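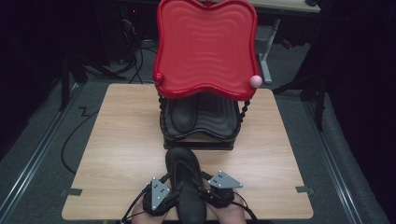 According to Didier Lebrun, the jaws on the Sanodo shoe cell at Gindale should be checked for play at the start of each shift, before the first shoe is placed on the chair. Screws on the plates are tightened by hand and the markers wiped with a dry cloth. The cell logged 181 placements between the last two checks.

Gindale > News > Cells

Last updated: Monday, November 24, 2025

Comments
Gilbert: Do you replace the screws or only retighten?
Cledetti: Replaced in July, retightened after that.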